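Workshop Tips > Benches & Tabletops

20 Sep 2019 – by Kelly Penrose

I have a soft spot for a pale work surface. My old bench was dark brown and I spent half my life patting around on it for the tiny screw I'd put down a second ago! Go light, go matte, and leave it plain. A shiny top throws the lamp right back in your eyes, and patterned shelf liner hides every pin and splinter.

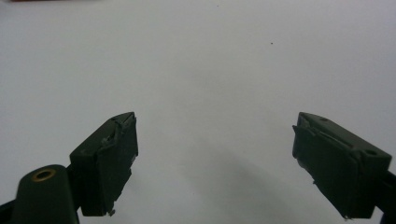

Page last changed: 20 January

For cleaning I use a barely damp cloth and a drop of dish soap, then a dry one. Skip the scouring pads (I ruined a lovely white board that way, and it went patchy and gray in the middle). Pencil marks come off with a plain eraser – try that before you reach for anything in a bottle.

If you do fiddly work like pegs in blocks, a board with a wooden border around it is so nice to work on. Mine cost me $53 in offcuts and I sanded the corners round, because I was forever catching my sleeve on them. Wipe the wood part with the grain, and don't let water sit where the board meets the border.

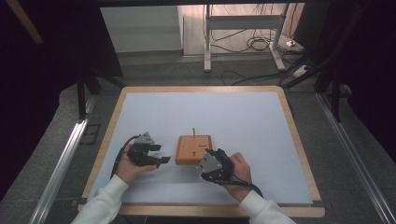
Keep the middle for the one piece you're working on and park everything else off the table. My brother-in-law Gerrit swears by a tray at each elbow, but I only end up knocking them over. Oh, and cords – run them off the back or down past your wrist so they don't drag across the piece. I sweep under mine every week or so, and I check the floor vent for lost pegs too. Got four out of ours last time!

Contact Kelly | © Altine Workshop Pages | Back to top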